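The Stotton Wool Throw – Lekedmont Home Goods

A big, soft, honest blanket for the chair you always end up in

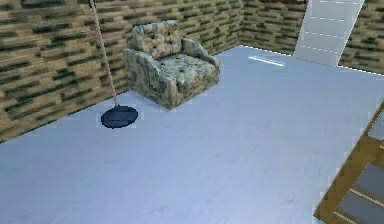

I have been selling blankets for a long while now, and if there is one thing I've learned it's that people don't shop for a throw the way they shop for a lamp or a rug. They come in for something else, they pick up a corner, they hold it against a cheek when they think we aren't looking, and then they stand there for ten minutes talking about their grandmother's house. I love that! It's the best part of the job, and the Stotton is the throw that gets people talking more than any other we carry.

We named it after the village where my wife and I rented a drafty little cottage the first April we were married. There was one good chair in the place and one blanket, and we took turns with both. When I sat down with the weavers at Pisharody and tried to explain what I wanted, I mostly just described that blanket – the weight of it across your knees, the way it stayed put when you reached for your tea, the slightly nubby side and the smoother side. They were very patient with me. The one you can buy today is the 7th sample they sent, and I still have the other six in a trunk upstairs.

What it's made of

The Stotton is all wool, spun a bit thicker than you may be used to and woven in a herringbone that shows up nicely from across the room without shouting at you. After weaving it's washed and brushed on one side only. The brushed side is the one most folks want against their skin. The other side wears a little harder, so if you have a dog who considers the furniture his own (we have two), put that side up during the day.

The fringe is twisted by hand. Now and then a twist will come loose, and all you need to do is wet your fingers and roll it back the way it was going. If it keeps coming undone, tie a small knot at the end and forget about it.

Size and weight

Width: 54 inches
Length: 72 inches, not counting the fringe
Weight: 42 ounces
Colors: oatmeal, moss, brick, slate, and a deep plum we call Prina

It's long enough to cover a tall person from chest to toes, with a bit left to tuck under the feet. On a sofa, fold it in thirds the long way and lay it over the back. On an armchair I like it simply dropped over one arm, kind of careless, but my wife refolds it every time I leave the room, so do as you please.

Looking after it

Wool needs much less washing than people think. Hang it outside on a dry, breezy day for an hour or two and most smells will go. When it really does need a wash, use cool water and a wool soap, press the water out gently with a towel, and dry it flat. Please don't wring it, and please, please keep it away from the dryer. I once got a Stotton back that would have fit a cat.

It will shed a little for the first few weeks. A soft clothes brush takes care of that, always brushing in one direction. For summer, fold it clean into a cotton pillowcase and put it on a shelf with a cedar block.

Price and ordering

The Stotton is $165 in every color. Moss and brick are in stock now and go out within 5 working days. Prina is woven in small batches, so if it shows as sold out, leave us your email and we'll write when the next lot comes in. If you'd like to feel the wool first, ask for a swatch card and we'll mail you one free of charge.

And if it gets to your house and it isn't the right color after all – it happens, screens are funny about greens – send it back unwashed within a month and we'll swap it or refund you, whichever you'd like.

Warmly,
Chandrasekhar Rai

Search the shop
Enter keyword or item number
Go

You may also like
Stotton Lap Blanket, Small
Pisharody Striped Bed Blanket
Prina Cushion Cover
Cedar Blocks, Bag of Six
Gentle Wool Soap

Last updated: 2020-07-23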